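Tondwood Hand-Worn Capture Kit, Pair
Capture & Teleop > Wearable > Two-handed

Item 611
Ships from Clorville
Lead time: 17 working days from purchase order
Sold as a pair. We tried selling singles and mostly sold apologies.

Overview

You want a two-armed robot to handle small objects. Before it can, somebody has to show it how, many times over, and that somebody is going to need equipment. The Tondwood kit straps to the operator's own hands, so you can start recording demonstrations while the arms are still a line in next year's budget. Several of our customers have been in that position since June and are bearing up well.

The kit is meant for fine two-handed work: passing, turning, lining up, holding one thing steady at both ends. Marker cubes sit on top of each unit so an overhead or head-worn camera can keep track of where the hands are.

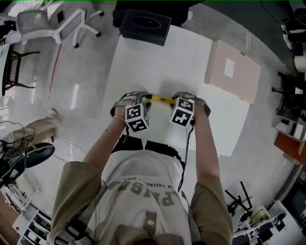 Sizing is by strap, and one set covers most adults. Operators with very small hands should order the short straps (no charge, tick the box on the order form). Operators who say they have average hands should measure anyway.

What you get

Left and right hand units, gray
Marker cubes, white with black pattern, fitted
Cable set
Body harness, black, adjustable
Spare straps
Printed setup guide, which Lowri Powell in support would like you to know she wrote herself and which is shorter than the last one

What you don't get

A camera, a computer, a table or a robot. We list these because the order form has a comments box and people use it.

Planning your budget

The hand units are the easy part of the quote. The part that gets forgotten is everything near them. Allow for a plain table with room to reach across, storage for the objects you'll be handling, and enough floor that cables have somewhere to go besides underfoot. If two people will share a kit, buy a second set of straps. If they won't share a kit, buy a second kit, and please have that conversation before you send us the order.

Then there is operator time. It will cost more than the hardware. A first batch of 100 demonstrations of one simple task is a sensible pilot, and it will tell you how much a working day really holds once you've taken out strap adjustments and lunch. Put that number in your spreadsheet in place of the one you have now.

Objects are cheap. Start with things from the desk drawer before you order a custom test set in machined aluminum.

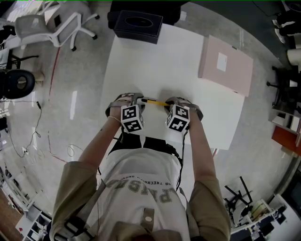
Replacement cubes are stocked separately. Treat them as consumables. They are light and they stand proud of the hand, and door frames are wider in memory than in life. A scuffed pattern is worth replacing early, while you can still blame the cube for bad tracking.

Service and returns

Warranty is 2 years on the hand units and cables. Straps and cubes are not covered. Repairs go through our Dillport workshop; please remove your own tape first.

Rental is available through Caputo, minimum one month, with part of the fee credited if you buy.

For quotes, multi-kit pricing or help arguing with your purchasing department, contact Morena Palumbo in sales. She used to work in purchasing and knows where the forms are kept.

Page updated 7 Sep 2025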